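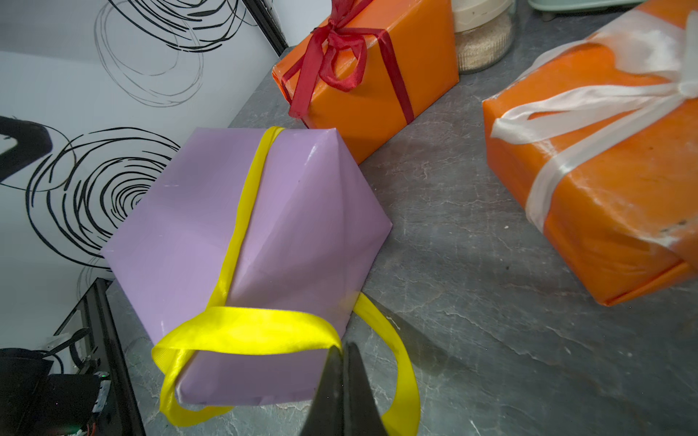

Purple paper, yellow ribbon.

The Kitchen Table Paper Trail: Home Filing for College Disputes
By Eluned Wynne

If you have a kid in college, or you're in college yourself, sooner or later you will get into it with an office. A housing deposit that doesn't come back. A tuition refund after a withdrawal. A grade appeal, a parking fine that grew legs, a leave of absence that one desk approved and the next desk never heard of. I've been through two of these with my own family at Driltirley College and I have become a complete convert to the household paper file! I love it. I want everybody to have one.

I'm not a lawyer and none of this is legal advice. It's housekeeping. But good housekeeping makes a lawyer's hour go a lot further, if you ever get that far, and most people never do.

Start with one box

Pick a box with a lid that a full sheet of paper lies flat in. A boot box is perfect. A pretty gift box works too, and mine came from a birthday (it has survived years of being shoved on top of the fridge). Everything that comes from the school goes in the box, opened, on the day it arrives. Envelopes too! Staple the envelope to the back of the letter so the postmark stays with it. You can sort later. Sorting while you're cooking dinner is how letters end up under the toaster.

Keep the box out of the kitchen drawer where the takeout menus live. Keep it away from the sink. I lost half a page of a housing contract to a leaky bottle of dish soap and had to write to Hovmont, the rental company that runs the dorms there, for a fresh copy. They sent it, but it took until January.

The cover sheet

Tape a blank sheet inside the lid and rule it into four columns: date, who, how (phone, email, in person), what was said. Write it in pen. Short is fine. "Called bursar, spoke to Inger Brøndum, says form received, will call back" is a beautiful entry. It takes less time than finding the pen, so tie the pen to the box with string.

If you make a mistake, draw one line through it and write the right thing next to it. Skip the correction fluid. A log with crossings-out looks like a log that a real person kept while things were going on.

After any phone call that matters, send a short email that same day. "Thanks for talking with me this morning. I understood you to say the refund will be $1,589 and that I don't need to do anything else. Please tell me if I have that wrong." Print it, and into the box it goes. That exact email saved us when the number on the next statement was something else entirely.

Twenty minutes with the scanner

Once a week I scan the new stuff, and it takes me 20 minutes with a cup of coffee. Name your files with the year first, then the month, then the day, then two or three words. They line up in order all by themselves and it is so satisfying to look at!

Scan both sides, even when the back looks like boilerplate, and maybe especially then, because appeal deadlines love the back of the page. Scan handwritten notes on the same setting as everything else. Pencil comes out faint, so go one notch darker or photograph it by a window.

Keep a second copy somewhere that isn't your house. A cousin's house counts. My neighbor Kolbrún Nørgaard keeps a thumb drive of ours in her button tin and I keep hers in with my piping tips.

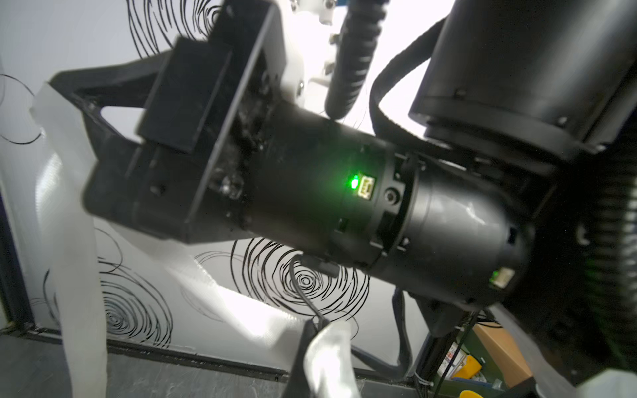
Move-out photos are where housing deposits get won, and I wish I'd known how to take them the first time. Take the wide ones from the doorway, of course, all four walls, floor, ceiling. Then go in close, much closer than feels sensible, on every hinge, outlet, scuff and blind cord. You want detail on the order of the photo just above, where you can pick out the small white connector next to the green light and even a screw head inside the bracket. If your picture of the closet door is that clear, an argument over a missing screw is going to be very short. Do the same at move-in, with the same doorway shots, so the two sets can sit side by side. Open the fridge. Open the oven. Run your sleeve over the lens first if your phone lives in a pocket with crumbs, like mine does.

Don't crop or brighten the originals. If you want a brighter version for an email, make a copy and fiddle with that one.

Asking for the school's file

Students can generally ask to see their own education records, and a lot of families never think of it. Write a plain letter asking for it. Say which records, say you'd like to come and look or have copies, sign it, date it, keep a copy in the box. Once your kid is an adult the request usually has to come from them, so draft it together at the table and let them send it.

When the copies show up, number the pages yourself in the bottom corner, in pencil, before anyone starts pulling things out to show Grandma. Then make a working set and put the numbered set away.

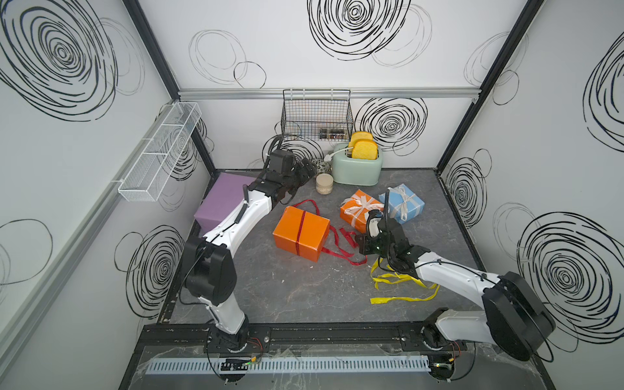 The working set is the one you get to scribble on, and this is the fun part. Use one highlighter color for dates and another for names, and leave it at that. I once used five and couldn't remember what the pink meant. Sticky flags go on the side for things you want to ask about and on top for things you've already answered.

Medical and counseling letters

Give these their own envelope inside the box, sealed, with only the date and the sender on the front. They don't go in the working set. They don't get emailed to an office that asked a general question. If an office does need one, ask in writing which document and who will read it, and log the answer. And if the student is having a hard time, the filing can wait a week. Really. Make soup.

Going to the meeting

Bring the cover sheet, a one-page timeline and copies of the 2 or 3 papers that matter most. Leave the box at home. Wear something with pockets, bring a spare pen, and ask at the start if you may take notes.

Write up the meeting in the car before you drive off.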